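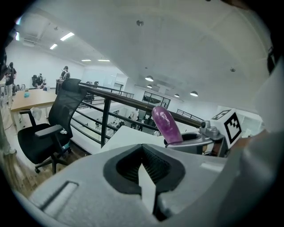 Eggplant Month at the Butari Lunch Table

The shared lunch group on the second floor is back for the summer, and July's vegetable is eggplant. Each month one vegetable is picked, people cook with it at home, and everyone eats together at noon in the large room. The next lunch is on 14/07/2022. Sign-up is on the sheet by the kitchen door. There are 19 places, and most of them were still open when this issue went out.

Anathi Nkuna is organizing this round. She has asked for dishes that taste fine at room temperature, as the microwave line got very long in February when the vegetable was cabbage. Baba ghanoush, cold noodle salads and marinated slices all work well. Anything fried should be brought in a paper-lined box with the lid left open a little.

Choosing one

A good eggplant has tight, glossy skin and feels heavy for its size. Press it gently with a thumb. If the dent springs back, it is ready to cook. If the dent stays, the inside is probably brown and full of hard seeds. Smaller ones tend to be less bitter. The produce stand in Zullville has had purple ones all month, and Jaidee Market carries the long thin kind as well as the round green kind used in curries.

Keep them on the counter if you plan to cook within a day or two. The refrigerator makes the flesh go spongy and dark. Do not store them in a tied plastic bag.

Chalerm's cold eggplant salad

Chalerm Khamphan brought this last summer and several people asked for the recipe. It serves 6 as a side.

You need about 500 grams of eggplant, two shallots, one small red chili, a handful of mint, the juice of two limes, a tablespoon of fish sauce and a teaspoon of sugar. Soy sauce can replace the fish sauce.

Prick the eggplant all over with a fork and put it under a hot broiler. Turn it every few minutes until the skin is black and the middle has collapsed. Put it in a covered bowl for ten minutes, then peel it with your fingers. A few bits of burned skin left on are fine. Tear the flesh into strips and let it drain in a colander while you slice the shallots and chili as thin as you can.

Stir the lime juice, fish sauce and sugar together until the sugar is gone. Pour over the eggplant, add the shallots and chili, and chill. Chop the mint at the table and add it last. Chalerm says to make it the night before and taste it again in the morning, when it usually needs more lime.

For the day itself

Write the ingredients on a card and stand it next to your dish, with nuts, sesame, fish and dairy marked clearly. Bring your own plate and fork. Serving spoons are in the second drawer. Please take your containers home the same afternoon; unclaimed ones from February are still in the cupboard in room 94.

August's vegetable has not been picked yet. Suggestions go to Anathi. Corn and okra have been mentioned so far.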